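**Jumetti Encore karaoke machine: three weeks in**

I bought the Jumetti Encore after watching a famous singer forget her own second verse on a talk show and thinking, well, I can do that. It cost me more than my last guitar. It has 3,000 songs built in, of which I recognized perhaps a dozen bands and one Christmas album.

Setup is quick. You plug it into the TV, pair the two microphones and sit through a cartoon of a winking star who welcomes you to fame. You can't skip him. I have now met him more often than I have met most of my cousins.

The sound is better than I expected from something shaped like a hatbox. Vocals come through clean, the bass doesn't rattle the shelf, and the echo effect is generous enough to hide a cold. Turn it past seven and everyone sounds as if they're accepting a lifetime award in a parking garage.

Then there's the scoring. The Encore grades every performance and posts the result to something called the Celebrity Wall, where you're ranked against other owners. My power ballad put me at 1,316. My mother-in-law, who talked to the dog through most of a disco number, came in well ahead of me. I don't claim the system is rigged, but I've stopped shaking its hand.

The celebrity duet packs are where Jumetti makes its money. Ten bucks gets you a star's recorded voice on the other half of the song, plus some banter between verses. The banter never changes. By the fourth run you're answering back.

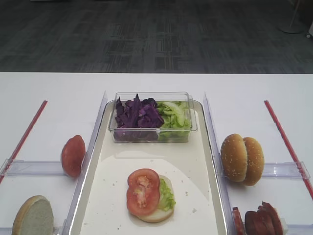
Battery life on the microphones is listed at 10 hours, and I got close to that over two parties and a rainy afternoon. Charging them takes forever, and the cable is too short to reach anything a normal person would call a table.

I tried the Prerkix Duo before this one. It's cheaper and has no winking star, but the lyrics lag half a line behind, so every song turns into a guessing game. The Grallberg is fine if you only like country.

Four stars out of five. I'd take one off for the Wall, but I'm up to 60 now and would like to stay there.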